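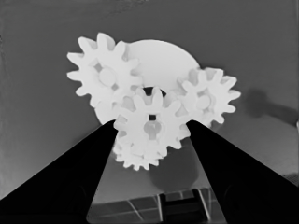 Sound First, Pictures Later: A Talk With the Editor Behind the Mustonen Ferry Film

Jun 19, 2018

The first cut of the Mustonen ferry film had no pictures in it at all. It was a black screen with 7 minutes of sound: ropes, gulls, a diesel engine, two deckhands arguing over a thermos. The editor played it for the ferry company like that, lights off, and they loved it.

"I was so nervous," she says. "You invite people in to see their boat and you show them nothing! But they sat there and smiled. One of them recognized the engine. He said, she needs an oil change."

She has been cutting short travel and place films for years, mostly for small clients, and she edits all of them this way now. Sound goes down first. Then she listens to it while she cooks, while she walks the dog, in the car. Only when the sound holds up by itself does she open the bin with the footage.

So how does she know it holds up?

"When I stop wanting to skip ahead. If I'm standing at the stove and my hand goes to the phone, there's a problem right there, and I write down the time. Usually it's a place where I let the wind go on too long. Everybody records too much wind, me included."

For the ferry job she came home with 278 sound clips, nearly all of them recorded on a small handheld recorder with a foam cover that has since gone overboard. She names every file by hand before she does anything else. It takes a full day and she says she looks forward to it.

"People think I'm joking. But that's the day I hear everything. I had a clip called 'stairs' and I'd forgotten that halfway through it a kid starts counting the steps out loud. That ended up being the opening. If I'd just dragged the folder in, I would have missed it." 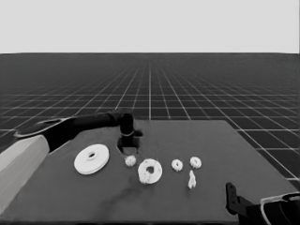 Six objects on the table, with the arm reaching in from the left.

Her software is nothing exotic. She cuts in Plellus, which she picked up when her old program stopped opening her projects, and she cleans up noise in Disis. She uses maybe a tenth of what either one can do, she guesses, and that doesn't bother her a bit.

What she does care about is the half second before and after a cut. She almost never lets picture and sound change at the same moment. The sound of the next place comes in early, under the last shot of the old one, so that you hear the harbor before you see it.

"Try it on anything! Take your vacation clips, take the worst two you have, and slide the audio of the second one back by 12 frames or so. It feels like somebody opened a door. I still get a kick out of it every single time."

She is just as happy to talk about what went wrong. In Prukdale, where she shot a film on the covered market, she had her levels set too hot for a whole morning. Every shout from the fish counter was distorted. She went back in June and recorded it all again, without the camera, and found that the second visit was much better.

"With no camera, people forget you. I just stood there holding a bag of cherries with the recorder on top. I got a woman telling the whole story of her daughter's wedding cake. I asked her afterward if I could use it and she said yes, if I cut out the part about the mother-in-law. Which I did. It was the best part, but I did."

The Prukdale film was shown in the market itself, on a sheet hung between two stalls, and 600 people came through over the evening. She remembers that the sheet moved in the draft and that the speakers were borrowed and much too big.

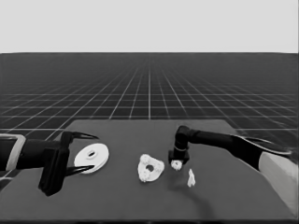 Two arms and four objects, all in grayscale.

We ask about music, and she groans a little. She likes music and plays the accordion badly, she says, but she puts it in last and often takes it out again. A track tells the viewer how to feel from the first second, and then the footsteps and the cups and the doors have no room.

"If a client wants music, fine, they get music. I ask them to watch it once without. About half of them change their minds."

For anyone starting out, she would spend money on headphones before anything else - closed ones, comfortable enough to wear for a full afternoon. Then record one minute of plain room sound everywhere you go, standing still, not talking. She keeps hers in a folder that has grown to 2210 files, and she dips into it for nearly every project.

"Kitchens, mostly. I don't know why I have so many kitchens. There's a really good one with a fridge that hums a perfect G."

Next up is a film on a night train, and she has already done one trip just to listen. The sleeping car rattles, the dining car rattles differently, and there is a door near the restroom that she describes for a good five minutes, doing the noise with her mouth. She is going back for another ride next week, and she has bought two new foam covers.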